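Two robot arms going into our work kitchen, what happens to my hours?

Posted by Plumico
I've looked after the kitchen at our office in Akby for years, and I do love the job. Now they're trialling a pair of arms at the kitchen bench for mugs and plates. 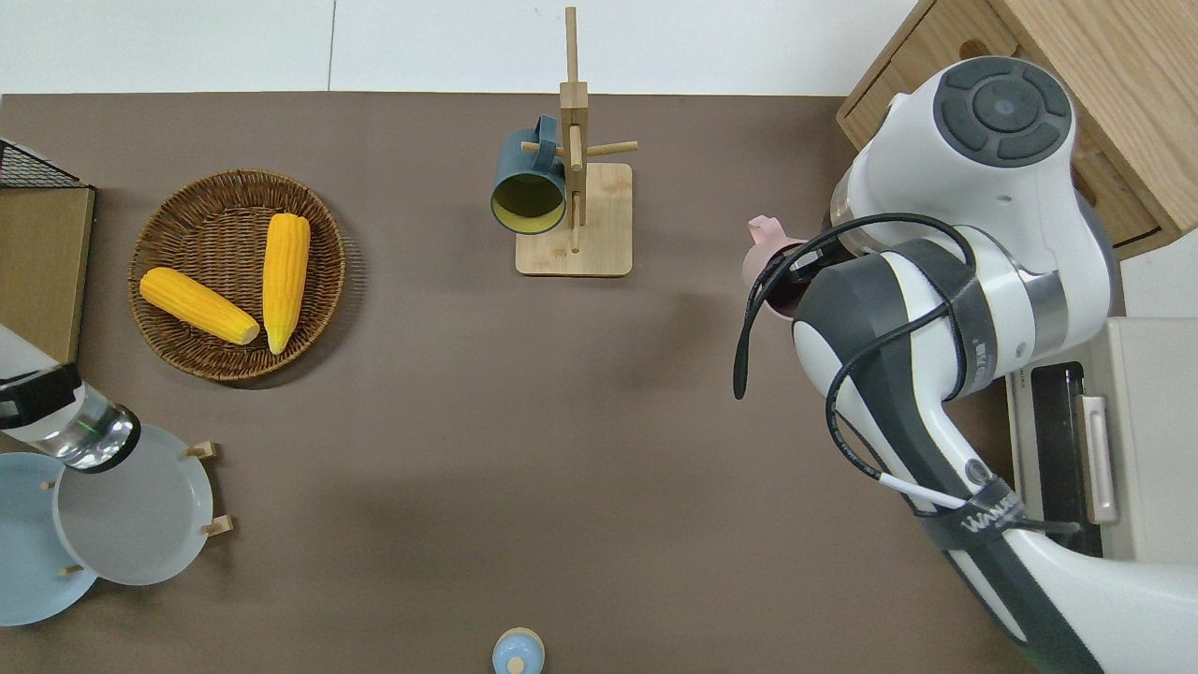

I'm told my hours stay at 39, but my duties will be "reviewed". Has anyone been through this?

Herkulel
Oh, I felt just the same! My hours stayed put, but the work moved. I do more ordering now, and a fair bit of tidying up so the arms can find things.
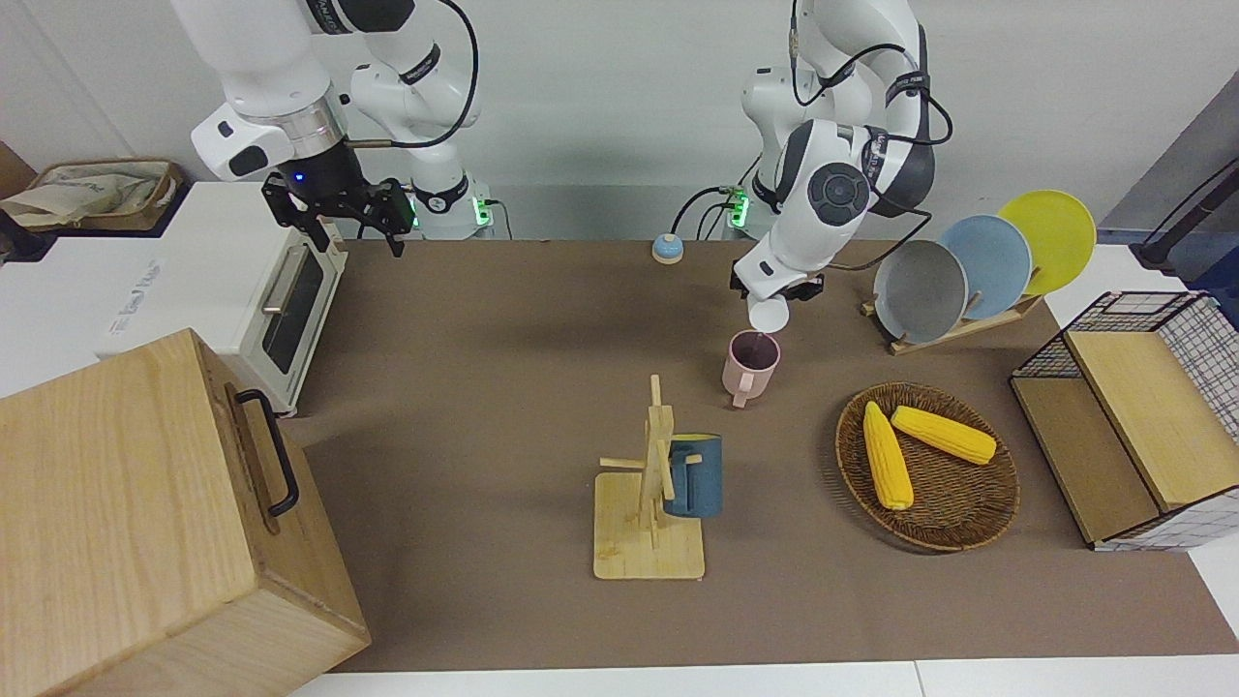 Ask for the new duties in writing, and ask for training time on top of your normal shift (we got paid for ours, which was lovely).

Suksawat
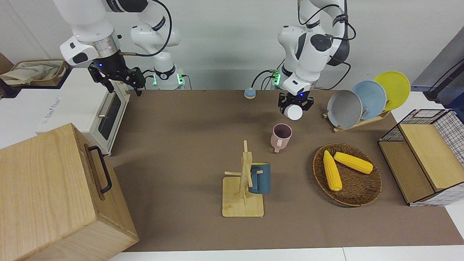

AKBY, January
Same building, second floor. They're slow with drinks, so the morning rush is still ours, and people still come over for a chat. 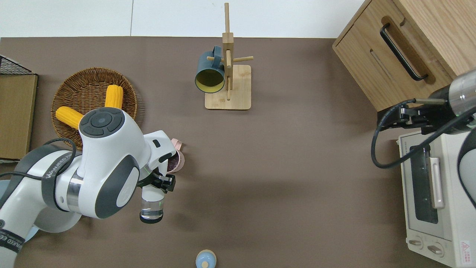

I'd ask who gets called when one stops halfway through a cup. In our case it was me, with no extra pay until I spoke up.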